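Rent-a-room allowance (Onudgate)

Print this article | E-mail this article

The rent-a-room allowance is a bit of the Onudgate housing rules that lets you take in a lodger without paying the town's letting charge on what they give you. I've had a lodger on and off for years, so I end up explaining it to people at parties (I know how to have a good time), and I said I'd write the entry up properly for the housing section. If you want the law itself, the council office will print you a copy.

What it covers

The allowance applies to one furnished room in the home you live in yourself. That's the main thing, and it's where most people come unstuck. If you move out and let the whole place, you're a landlord like any other and the full charge is due from the first month. If you stay put and let the back bedroom, the first 3716 of rent in a year is left alone. Anything over that is charged at the ordinary rate, and only the part that's over, so there's no cliff to fall off if you go a little past it.

Bills count as rent if the lodger pays them to you. I got this wrong in my first year! I had the rent down as one figure and the money for heating as another, and I'd only added up the first. Meals count as well, and so does laundry if you charge for it. A deposit doesn't count while you're holding it, but any of it you keep at the end does.

Where it came from

Rents in Onudgate had been going up faster than wages for a good long while, mostly on the Salian side of the river, where the old dye works were turned into flats and sold to people who were hardly ever in them. The council wanted more rooms on the market and had no money to build any. Clodagh Coughlan, who was on the housing side then, put forward the idea that there were plenty of spare bedrooms already standing and that the letting charge was keeping them shut. The first version was quite mean, with a limit so low that a room in Salian used it up before the spring. It was raised a couple of years later, and the present figure dates from September 2022.

In its first year the scheme had 452 households on the register. Whether that made a dent in rents is something people still argue over. Masanobu Fujimoto, in his booklet on small lettings, reckons a good share of those rooms were let already and simply came out into the open once it stopped costing money to admit to them. I think he's probably right, though I'd add that a room let openly is a better room for the person living in it. They can ask for a receipt, for a start.

What counts as a furnished room

A bed, somewhere to hang clothes, a table or desk, a chair, and a door that shuts. The lodger has to have the use of a kitchen and a bathroom, but they can be shared with you. The rules go on at some length about what the room can't have, and this is the part that trips up people with converted attics. Put in a cooker or a sink and the room starts to look like a separate flat, and a separate flat doesn't get the allowance. Small plug-in things are fine. A kettle is fine, a lamp is obviously fine, and a mini fridge is fine too (the guidance names it, so somebody must have asked).

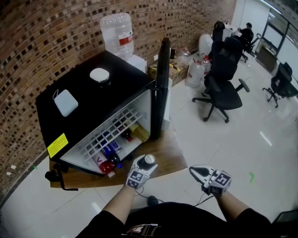
A mini fridge with bottled drinks inside.

How to register

You fill in the short form, which has 2 pages, and hand it in at the council office or post it. It wants your name, the address, which floor the room's on, and the rent. You don't have to give the lodger's name. You should get a number back within 9 working days, and mine has always been quicker than that. Keep the number, as you'll need it again each year when you confirm that you still live there.

If you rent your own home you can still use the allowance, but you need your landlord's say-so in writing first. The bigger landlords vary. Kurkunon has a standard letter and will send it if you ring up, whereas Jarex wants to see the room, and that can drag on for weeks. I'd ask before you advertise.

Couples and joint owners

There's one allowance per home, so two owners can't claim one each. They can split it however they like and the form has a box for that. Sisters, friends, married or not, it's all the same to the council. If one of you moves out halfway through the year, the one who stays keeps the lot from that date.

Related articles

Letting charge (Onudgate)
Deposits and how they are held
Salian dye works conversion
Lodgers and notice periods
Shared kitchens: what the rules say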